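2024-08-09

I've been at Allodier for five years now, and for most of that time my job was easy to explain at parties. People send in clothes, we check them, fold them, bag them, and they go out again. I was a folder. A fast one, too (my left thumb has opinions about this).

Then in spring the company signed up with Lonitz for the folding line, and my job got a lot harder to explain.

The short version is that the plant out in Iltotthorpe has two machines running on the long side of the floor, and they do the easy stuff. Tees, pillowcases, flat towels. You lay the piece on the belt, it gets pulled straight, arms come in, done. The first day we all stood there watching like it was a fish tank! By the second week we'd stopped looking up, except when it jammed.

What the machines can't do yet is anything floppy and thick. Sweaters are the worst. A sweater has sleeves that go wherever they want, and the knit stretches if you pull it from one corner. So the sweaters still come to us, and some of us have been moved over to what the schedule calls "demonstration work." That means you fold with a gripper in your hand instead of with your fingers, over and over, and the Shearer software takes what you did and learns from it. Shearer is what the whole system is called, by the way. I thought it was a sheep thing for a month.

I do my demonstration shifts away from the plant, on an ordinary bed, and I'll say this for it: the commute is great. I'm also slower than I have been since my first week on the job. With my hands I can fold a sweater without looking at it. With two plastic jaws I have to think about where the cuff is, and whether I've got one layer or two, and which way the whole thing is going to slide when I lift. My record for one shift is 353 folds, and I was wrecked afterward.

The long sleeves give me the most grief. You get the body nice and square on the sheet and there's still one sleeve bunched up in a fat roll at the edge of the mattress, and that's the one you have to go in after.
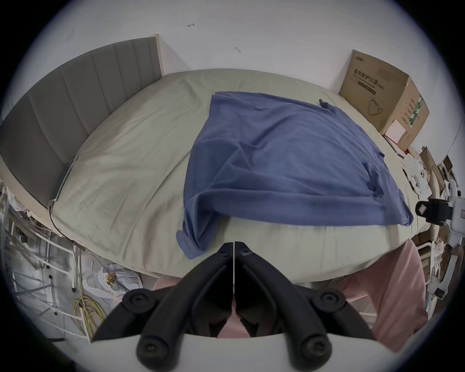
## What changed back at the plant

Nobody on our line got let go, which I know is the first thing everybody asks. Five people moved off folding altogether. A couple of them went to repairs and love it. One went to the belt, feeding tees into the machine, and has told me more than once that it's the most boring thing a human being can do on their feet. I believe it. When you fold by hand you at least get to set your own speed, and on the belt the machine sets it for you.

The talking is different too. We used to stand across the table from each other and gossip all shift. Now the folding side is quieter (people-wise, I mean - the machines hum all day) and the tables that are left are farther apart. I miss that more than I expected to.

The pay question is still up in the air. Demonstration shifts pay the same as folding, and a bunch of us think they should pay more. It's skilled work! You can't teach a machine to fold a sweater if you fold like my brother. We've asked for a meeting and we're supposed to hear back before the end of August.

People ask if it's weird, training the thing that might take my table. Sure, some days. Other days I'm just trying to get a cuff to lie flat and I don't think about it at all. I'm on hoodies next, with the drawstrings left in, so if anyone has a trick for keeping a hood from flopping over, please leave it in the comments.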